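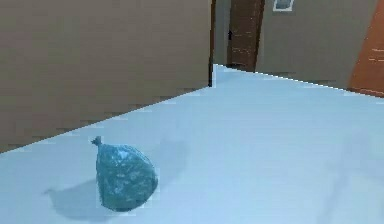

Figure 6. Tied bag on the floor of the simulated room, training view.

6. Evening waste round with the Gratent carrier

This section is for cleaning staff and shift leaders at the Trumance site. From August the carrier takes the tied bags to the collection point. Emptying the bins and tying the bags remains the work of the cleaner.

6.1 Before the round

1. Tie each bag with one knot at the top. Do not leave it open.
2. Set the bag upright on the floor, with free space of 600 mm on every side.
3. Open the doors on the route. The carrier can not turn a handle.
4. On the panel, choose Practice and run the round once in the simulated room.
5. If the practice round ends without message 2036, choose Start.

Note: The room in Practice does not copy your floor. It is only for learning the steps - no real bag is moved.

CAUTION: Never put glass or sharp metal in a bag for the carrier. Use the hard box and bring it by hand as before.

6.2 During the round

6. Stay outside the marked lane while the lamp is yellow.
7. If a bag falls over, press Pause, wait until the lamp is white, and set the bag upright again.
8. Press Continue.

Note: The time which becomes free is planned for washroom and kitchen work. Your shift leader must write the new tasks in the plan before the first round, so that they are not simply added on top.

For help call Naltutex service, extension 3377.

Revised 14 Oct 2022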